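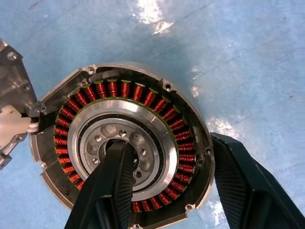

An electric motor stator in its aluminum housing, with the windings exposed.

Plakmont bearing puller, small set: review

I rewind and repair small motors in a one-car garage, mostly pumps, fans and the odd table saw. My old puller finally stripped its center screw in July, so I bought the small Plakmont set to replace it. It has been used on 21 motors so far.

The set comes in a steel case with two pullers, one with 2 jaws and one with 3, plus a bearing splitter and a handful of bolts. The case latch is weak. Mine popped open on the stairs the first week and I now keep a strap on it.

The pullers themselves are good. The jaws are thin enough to get behind a bearing that sits close to the rotor, where my old Prevel always needed grinding first. The screw has a fine thread and turns smoothly with a normal wrench. I put grease on it before every job, and there is no wear that I can find.

The splitter is the weak part. The two halves don't meet evenly, and on very small bearings one side grips before the other. Esben Mikkelsen, who buys the same bearings I do, filed his flat and says it works fine now. I haven't bothered – I still have an older splitter from Nagano that does the job.

The instructions are a single folded sheet. They tell you how to fit the jaws but give no load rating, and I would have liked one. For anything rusted in place I use penetrating oil and leave it overnight before I touch the puller.

Shipping took 11 days. One bolt was missing from the bag and the shop sent another without any argument.

If you do motors up to the size of a bench grinder, this set will cover most of the work. For larger ones, look at the bigger Plakmont set or rent a hydraulic puller.

Sándor Vida, Plurska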